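About Haltdale

We write handling rules for home robots, and we test every one by hand before it goes in the book. Small outfit, started in a spare room, now on edition four. 3,000 logged tasks so far — laundry mostly, some kitchen.

How we work. One garment at a time. Fingers close on cloth, never near a person. Operator stays within reach of the gripper, start to finish.

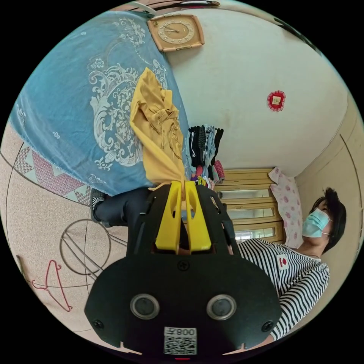 Stop if anyone else steps in. Log the stop, even a short one. We've got 439 of those on file and they taught us more then the clean runs did.

Collared shirts get their own chapter. Lay flat first, collar folded over, sleeves clear of the edge. Sullis and Lambrechts both use our shirt rules now, Clonano is reading the draft.

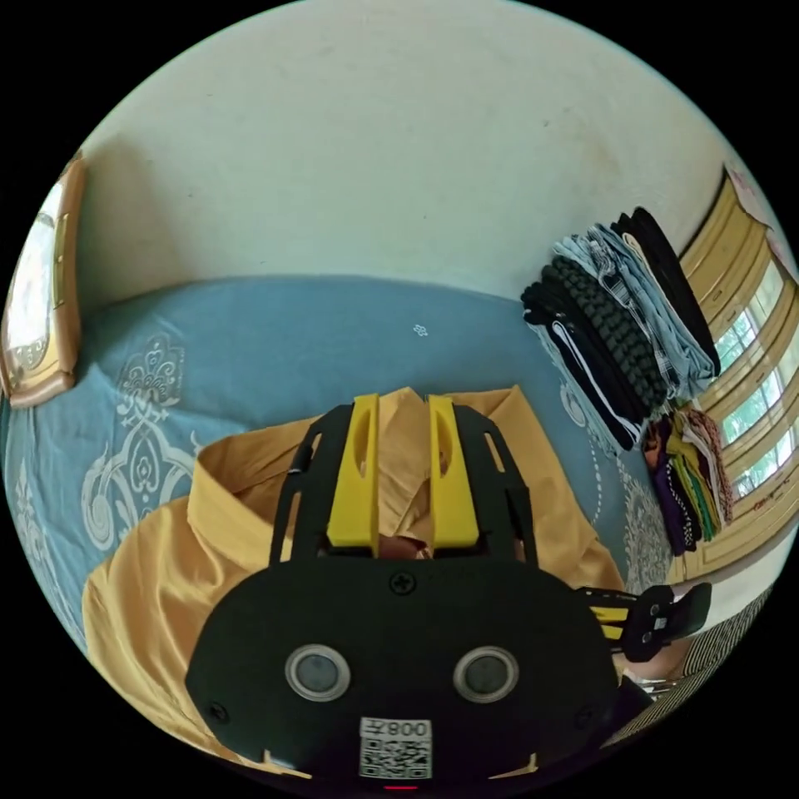 Jozef Kuipers
Founder and Rules Editor

Came from warehouse safety, got tired of standards written by people who never folded anything. Edits every page himself — slowly, sorry. Next edition out in May. Comments welcome untill then, send them thru the contact form.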